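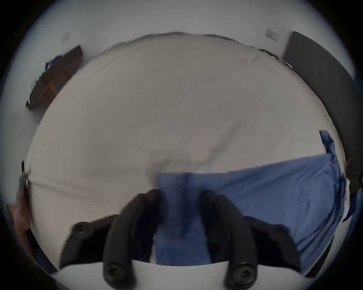 Week 2 of keeping a sleep log. My average is 332 minutes a night, up from 300 in September.

The biggest change was moving dinner earlier. Coffee after lunch is gone too – I miss it less than I expected.
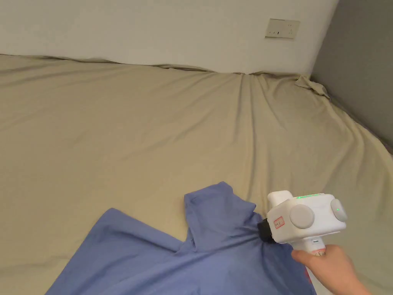
Screens off 40 minutes before bed is the rule I break most. I now set out the next day's clothes in that time, like the blue shirt on the tan sheet.

Mwende Temba asked about naps. I skip them on workdays. Weekend numbers go up tomorrow.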